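Trerwood Maker Project, Term 2 Report
Two Arms and a Laundry Pile
by Aiguo Dai

So I should start with the table, because the table ate most of November. My first plan was to bolt both arms to my desk at home, which lasted one evening (my roommate was very nice about it). After that I moved everything to the shared workshop at Flindard and got the big white table by the racks. The goal stayed the same the whole term: get two arms to fold a long-sleeved shirt without me touching it. I called the project Ki, mostly so I'd have something short to type.
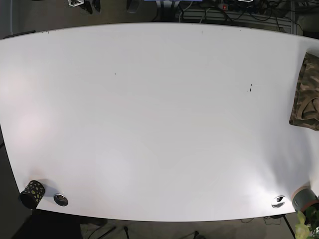

Why fold clothes with two arms when one is so much cheaper?
One arm can drag a shirt around, but it can't keep the other side in place while it does that, and the fold slides away.

The grippers were the fun part! I went with a plain parallel design and softer pads at the tips, and I must have redrawn those pads every Sunday for a month. Too thin and they skated over the cloth, too thick and they wouldn't get under a hem at all. Each gripper also has its own small camera looking out past the fingers, and those cameras need a lot of light, so I spent a whole night moving lamps before I touched any code. The cables to the fingers are still a mess and I know it.
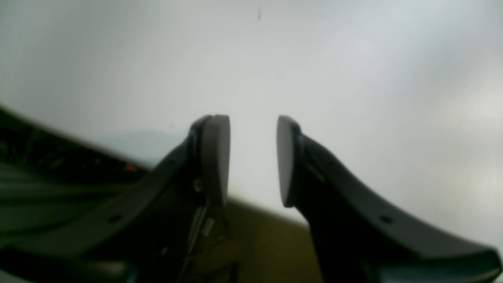 Gripper open, seen from the wrist camera.

For the code I used Jasto, the little control program Ostap Yurchenko wrote for the workshop. I drove the arms by hand and recorded each try, and by the end I had 1,443 tries saved, of which 387 were good enough to learn from. That sounds terrible, but a lot of the early ones were me driving the left arm when I meant the right. I did the camouflage shirt more than anything else - the pattern is awful for finding edges, so I figured if Ki could cope with that one, the rest would feel easy. Getting both grippers down by the hem at the same height took forever.

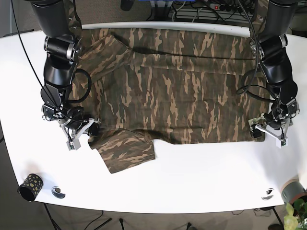
Horácio Barreto thought I should slow the arms down before changing anything else, and he told me he'd rather watch a boring fold that finishes than a fast one that ends up on the floor. I tried it that same night. Slower was better for sleeves and made no difference at all for collars, which I still don't understand.

Dark cloth was the other headache. Navy comes out nearly black in the wrist view, so the creases blend together and it's hard to tell one layer from two.
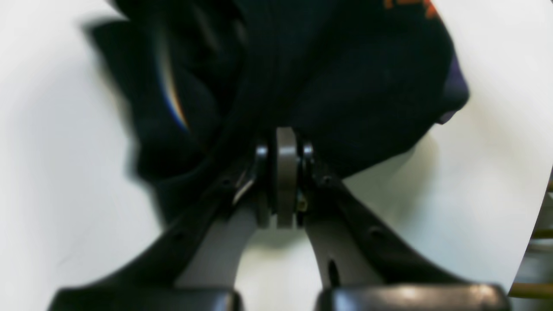
Trerwood Student Projects, Vol. 3, p. 27

Next term I want to try a closer pair of lamps and a second set of pads, and Myroslav Karpenko has offered to help me tidy the wiring. I'd also like to get to 2,000 tries before I train again. If anyone wants the pad drawings, they're in the Ki folder on the workshop computer, and please don't save over them.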